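Bonsu arm, bench notes, July

Start 6:40 pm, Rustmont shop, back bench. Compressor was running on the other side so I wore muffs for the first hour and didn't hear the servo noise I was supposed to be listening for. More on that below.

Left over from last time:
- wrist roll joint has play
- camera bracket flexes when the jaws close
- new grid sheet needs to go down
- table-to-arm calibration, again
- log files filling the card

Wrist play first. Measured at the fingertip with the dial indicator clamped to the vise, arm straight out, 630 mm from the base axis to the tip. Pushed by hand one way, then the other. 2 mm total. That is at the end of a long lever so the joint itself isn't as bad as it sounds, but it's enough to miss the rim of a cup. Took the roll joint apart. The horn screw was tight, the horn spline was fine, and the play was all in the printed coupler. The hole for the cross pin had gone oval. I printed that part flat on the bed, so the layers run the wrong way for the load. Reprinting it standing up with a brim, more walls, same file. The print wasn't going to be done tonight, so for now I drilled the old coupler out one size and pressed in a fatter pin. It's tight now. I don't trust it for more than a few evenings.

Note for whoever opens this joint next: the two short screws go on the cable side. The long ones will reach the wire bundle. They did reach it, back in the spring, and there is heat shrink in there to prove it.

Camera bracket. The old one hung off the side of the gripper body on a single screw, and when the jaw servo pulled hard the whole body twisted a little and the picture jumped. You could see it in the recordings as a hop right at the moment of contact. The new bracket uses both screws and has a rib down the back. Closed the jaws on a block of scrap pine about a dozen times and watched the live view. I couldn't see the hop anymore. It may still be there at a pixel or so, I only checked by eye. The fingers sit at the lower right of the view with this bracket, more to the corner than before. I went back and forth on whether to shim it so they come in at the center, and left it. More of the table is in view this way and the tips don't cover the thing being picked until late in the approach. They're badly out of focus up that close and that's fine, I don't need to read anything off them.

Jaw opening with the current fingers is 52 mm, measured with calipers at the tips, servo at its open limit. The Gustia servo will go further but the linkage starts to go over center and then it won't come back without a push. I put a hard limit in the config so a bad command can't do it. Wrote the same number on the masking tape on the gripper body, so please don't peel that off.

Grid sheet. The last one had coolant on it from the lathe people and had gone wavy. Ruled the new one by hand with a marker and the long steel rule, and the rule slipped on me a few times toward the right side. The lines there wander. I'm not redoing it. The calibration doesn't use the lines, it uses the printed target, and the grid is only for us to put things back in the same place between runs. If a square is a bit fat it's fat every time. Taped the edges down with the clear packing tape. It wrinkles when you lay it alone, so get someone to hold the other end. Also got smudges and some squiggles on it from testing whether the marker was dry. Leave those, they're handy for telling which way the sheet is facing.

If we print one later, Losamley has a page generator that does tiled grids, and the office printer upstairs will do the big paper if you feed it by hand. I asked about getting one on vinyl and decided it could wait until we know the sheet size we want.

Calibration, 8:15 pm. Ran the Losamley routine with the target laid flat near the base, then out at the far side, then both corners. First pass was poor and I spent a while blaming the coupler. It was the target. It had curled from being stored in the tube and one corner was standing up off the table. Put washers on the corners, ran again, and the fit came out fine. I saved it under the bracket name so we don't load the old one by mistake. The old one is still in the folder. I should delete it and keep not doing that.

Then the servo noise. With the compressor off and the muffs off I could hear it: a tick from the shoulder on every slow downward move, none on the way up. Fast moves, nothing. Looks like the controller hunting around the dead band when gravity is doing most of the work. Lowered the proportional gain on the shoulder a little, tick got softer. Lowered it again, tick gone, but the arm sags when it stops. Went back to the first value. I'd like to try a counter-spring before messing with gains any more. There is a box of screen door springs under the drill press that somebody left for general use.

Logs. The card was at 91 percent when I turned it on. Nearly all of it was camera recordings from before the bracket change, and those aren't worth much with the old view. Copied the folder to the shop drive and cleared the card. The recorder should refuse to start when the card is nearly full, and right now it starts anyway and then stops partway without telling you. Added to the list.

Table layout for the dish work. Everything so far has been blocks and one coffee mug, and I'd like to get on to something that resembles a kitchen. Brought a few pieces from home. White on white is going to be hard for the detector, there is almost no edge to find except the thin line near the rims and whatever shadow falls on the sheet. I want it hard, but maybe not on the first evening, so a small bowl with a black rim is in there too and can be the easy one. Its decal might help or might confuse things. Depends on whether the detector has decided that a bowl is supposed to be plain inside.

Plan was to start with the stack: cup in bowl on plate, have the arm come in from the lower right of the view, and take the cup out first. The cup has no visible handle from where the arm looks at it, so it's a rim grasp, one finger in and one out. The smooth finger is the inside one. The ridged face goes outside, since I'd like the friction there if the cup wants to swing.

Green cloth is for the next round (find cloth, pull cloth, leave dishes alone). It's hanging at the far right with a binder clip on its lower edge so it stays where I put it.

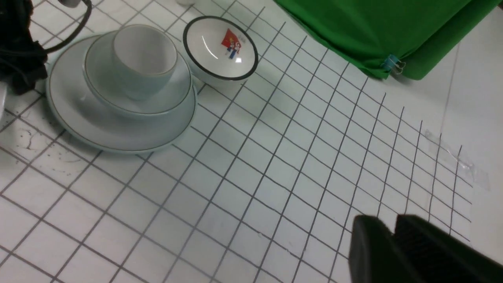 Wrist camera, new bracket. Stack at upper left, black-rimmed bowl next to it, fingers in the corner.

Things to look at from that view. The large plate takes up more of the left side than I expected, so anything set down behind it is going to be hard to place. The glare on the inside of the small bowl is strong. Probably the overhead tube, could be the bench lamp. I'd rather turn off one light at a time and see than go guessing. Also there is a lot of bare grid at the bottom that we aren't using. Could slide the dishes a couple of squares toward the bottom left and get them away from the cable, which loops closer to that side than I like. If the arm ever swings wide over there it could hook it.

The right edge of the sheet shows the tape shining a bit. The detector called a patch of tape an object once on the old sheet, so if it starts reaching for nothing on the right side, check there first. Matte tape would be better. I think there's a roll in the paint cabinet.

No dish grasps tonight. By the time the layout was set it was late and I didn't want the first try to be on a pin I had pressed in with the bench vise two hours before. Also my bowls. Next session, slow speed, with a folded towel under the path.

To do, in no special order:
- swap in the new roll coupler when it's printed, recheck play at the tip
- rerun calibration after that, and delete the old file
- zip tie the cable back from the left side of the table
- try a spring on the shoulder
- recorder: check free space before starting
- see which light makes the bowl glare
- foam on the inside finger? the cup is smooth and may slide
- ask if the back bench is free for two evenings running, so the layout can stay put

Parts used: one cross pin, two M3 screws from the common drawer (marked on the sheet), packing tape. We're low on M3 washers, I took the last flat ones for the target corners and they're in the Bonsu tray if you need them.

Power off at 10:05 pm, arm parked, brake block under the elbow.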